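Cestaria

A cestaria é a técnica de entrelaçar fibras vegetais, ou outros materiais flexíveis, para formar recipientes, esteiras, móveis e peças de uso doméstico. O termo designa também o conjunto dos objetos assim produzidos e o ofício de quem os faz, o cesteiro. É praticada em quase todas as regiões habitadas e antecede, em muitas delas, o fabrico de cerâmica. Como as fibras se decompõem com facilidade, os vestígios antigos são escassos e conhecem-se muitas vezes apenas por impressões deixadas em barro.

Materiais

Os materiais dependem da vegetação local. No norte da Europa predomina o vime, nome dado aos ramos jovens de várias espécies de salgueiro. Na Península Ibérica usam-se também o castanheiro, a cana, o esparto, o junco e a palha de centeio. Na Ásia tropical são comuns o bambu e o rotim, e em África e na América do Sul as folhas de diversas palmeiras.

O vime é cortado no inverno, depois da queda da folha. Pode ser usado com casca, o que dá peças escuras, ou descascado. O vime branco resulta do descasque na primavera, quando a seiva sobe; o vime cozido, de tom alaranjado ou castanho, obtém-se fervendo as varas com a casca, cujos taninos tingem a madeira. Antes de tecer, as varas secas são demoladas em água. O tempo de molho varia com a grossura e com a presença de casca.

Técnicas

Distinguem-se habitualmente quatro grupos de técnicas: a tecida, a torcida, a entrançada e a espiralada. Na cestaria tecida, elementos passivos (os montantes) são cruzados por elementos ativos (a trama). Na torcida, dois ou mais fios da trama envolvem os montantes e cruzam-se entre eles. A entrançada usa tiras largas e planas, sem distinção entre montante e trama, e a espiralada consiste em coser sobre si mesmo um feixe contínuo de fibras.

O trabalho começa quase sempre pelo fundo. Nos cestos redondos, este parte de uma cruzeta de varas abertas em raios; nos retangulares, de uma série de varas paralelas presas num torno de madeira. Os montantes são depois dobrados para cima e atados até a parede ganhar altura. A borda faz-se dobrando as pontas umas sobre as outras, em forma de trança ou de cordão, e as asas são aplicadas no fim.
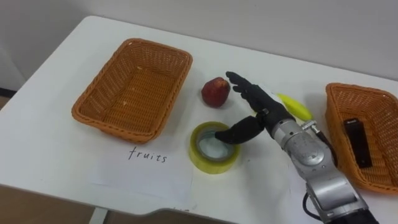

Cesto retangular de trama apertada, com borda entrançada mais grossa.

A inclinação das paredes é determinada pela tensão da trama. Se o cesteiro aperta, o cesto fecha; se alivia, abre. Em cestos de carga, os fundos são por vezes reforçados com duas réguas que os afastam do chão.

Usos

Até meados do século XX, os cestos serviram para a colheita, o transporte e a medida de géneros. As dimensões seguiam costumes locais e nem sempre coincidiam de uma freguesia para outra. O cesto de vindima, alto e afunilado, era levado às costas, e os covos, armadilhas de boca estreita, destinavam-se à pesca. A difusão das caixas de cartão e de plástico reduziu muito a procura, e a produção passou a orientar-se para a decoração, o pão, a fruta e os cestos de bicicleta. 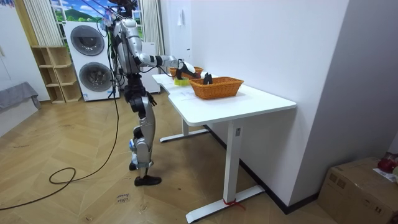 Estudo e ensino

O estudo sistemático da cestaria desenvolveu-se dentro da etnografia. O inventário Vivdale, dirigido por Ingvild Holmgren e Siv Torvik, descreve mais de 500 peças e classifica-as pelo tipo de fundo, critério que as autoras consideram mais estável do que a forma ou o uso. Britt-Marie Engström contestou esta opção, argumentando que um mesmo cesteiro podia alternar entre fundos conforme a encomenda. Em Portugal, Amândio Amaral recolheu 46 termos do ofício, vários deles sem registo anterior em dicionário.

A oficina Sæther mantém um curso anual que começa em junho e inclui 40 horas de trabalho em vime.

Conservação

As peças antigas são sensíveis à secura, que torna as fibras quebradiças, e à humidade, que favorece os bolores. O caruncho ataca sobretudo o vime com casca. Recomenda-se limpar com pincel macio e evitar a luz direta, e os cestos não devem ser levantados pelas asas.

Ver também

Empalhamento
Esteira
Salgueiro
Tecelagem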